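Zotell: Playtest Report on a Two-Player Card Game

Zotell is a trading game in which two rival guilds, Dredari and Mitar, bid for cargo. The deck has 100 cards. We ran 13 playtests in February to check whether the first player holds an advantage.

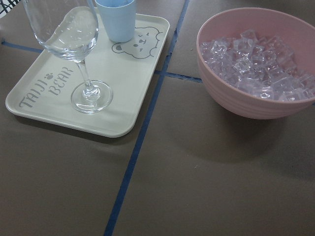

Card placement was the main source of rule disputes. In early tests players mixed their discards with open bids. Strips of dark blue tape, laid to divide the tabletop into rectangular panels, gave us the model for the printed board: one panel per card type.

The first player won 9 games. Version two gives the second player one extra coin.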